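Monday again and I still haven't finished the sorting. Quick post before dinner.

So the back room. It started as "I'll just move the bins" and now every shelf is on the floor and there's packing stuff all over the hall. My own fault. I bought a roll of 100 clear bags in September because Brenance had them cheap and I figured I'd use them up in a week. Ha. Still have most of the roll.

What I've worked out so far:

- Small stuff gets bagged first, then goes in a bin. Loose in a bin = never seen again.
- Don't stack the soft things under the heavy things. Did that last time. Dumb.
- Label on the short side, not the lid. Lids wander.

The blue bins from Sosgate are holding up fine. I wanted the gray ones but they were out, and now I'm kind of glad, you can spot blue from the doorway. The Erix ones I got before that cracked at the corners after one winter in the garage. Wouldn't buy those agian.

Spent way too long on the cables. Eleven bags of them!! Half don't fit anything I own. They're going in the pile for the Dogbe swap, along with the lamp and the box of hooks and whatever else I give up on by the weekend. If you're local and want an old printer cord, shout.

Also order number 2173 finally turned up, the dividers I complained about two posts ago. Wrong size. Of course. I cut one down with the kitchen scissors and it sort of works, the rest are going back. Return shipping is free if you drop it off before 6, so that's tomorrow's lunch break gone.

Things left to do – the top shelf, the tape drawer (why do I have a tape drawer), and the box marked MISC that I've moved through two apartments without opening. Might open it. Might just tape it up again and pretned.

Couple of you asked about bags vs. boxes. Bags for anything light, I can see what's in them and they squash down. Boxes only if it's going in the car.

Ok some pics and then I have to go, rice is on.

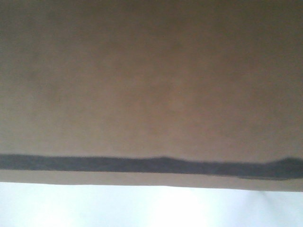
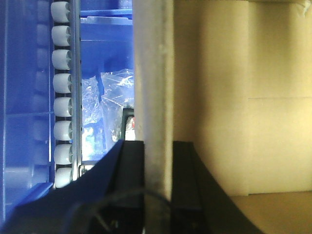
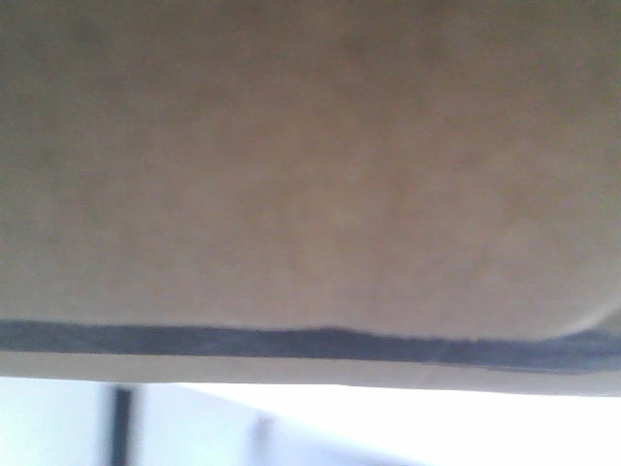 Last one: tan with the dark strip, close up and a bit blurry.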